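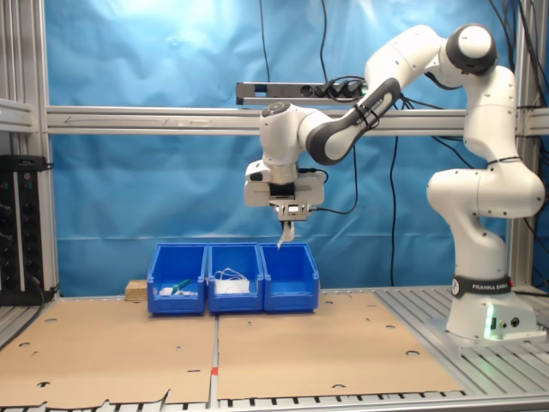 Wurwood 15 point release – anyone else's laptop not sleeping anymore?

Posted in: Desktop & Laptops

mothball_dan
Monday, January 12, 2026
So I let the updater do its thing on Friday night and now when I close the lid the screen goes dark but the fans keep going. Battery was at zero by morning. Same laptop, same settings, slept fine on the old kernel for two years. I went through the journal and there are 1,251 lines from the power manager for one night, nearly all of them the same "device busy" message. Is this a known thing or did I break something? I do have Gerness installed for the fan curves, if that matters.

pekoe
Known thing. Well, known to me, I had it on Saturday. Boot menu, pick the older kernel, hold the package so it doesn't come back. Done until they fix it.

tallgrass77
It's Gerness. It's always Gerness! That thing polls the sensors so often the machine never gets a chance to suspend. Uninstall it and try again before you go blaming the kernel.

pekoe
I don't have Gerness and never have. Same symptom, same message in the log.

tallgrass77
Then you have a different bug with the same message. "Device busy" can mean pretty much anything.

mothball_dan
OK, I stopped the Gerness service and closed the lid for an hour. Fans stayed on the whole time. Then I booted the old kernel with Gerness running and it slept right away. So I'm leaning toward pekoe here, sorry tallgrass.

tallgrass77
Stopping the service doesn't unload the module. Do it properly or the test doesn't tell you much.

mothball_dan
Fair. Removed the whole package, rebooted on the new kernel, checked that the module was gone. Still won't sleep :(

liner_notes
Which wifi driver are you both on? My desktop has the Liao card and it's fine if I turn wifi off before suspending. With wifi on it hangs every time. There's a report open on the Ustidgate tracker, number 323, and it sounds a lot like this one.

pekoe
Liao here too. Huh.

mothball_dan
Same! Turned wifi off, closed the lid, and it went to sleep in a couple of seconds. I've added my log to 323. Is there a way to do that automatically? I'm going to forget, I know myself.

liner_notes
Put a small script in the system-sleep folder that unloads the driver on the way down and loads it again on the way up. Mine is 2 lines plus the header – I pasted it in the report, scroll down a bit. Make it executable or it gets skipped without any warning (ask me how long I spent on that).

tallgrass77
OK, I'll give you the wifi one. I still wouldn't run Gerness on a laptop.

pekoe
I'm staying on the old kernel until the fix lands. Last comment on the tracker says March, and I'd rather not have scripts yanking drivers out every time I close the lid.

mothball_dan
Script is in and working, but reconnecting takes roughly 15 seconds after I open the lid. Does yours do that too, liner_notes, or is that just my router?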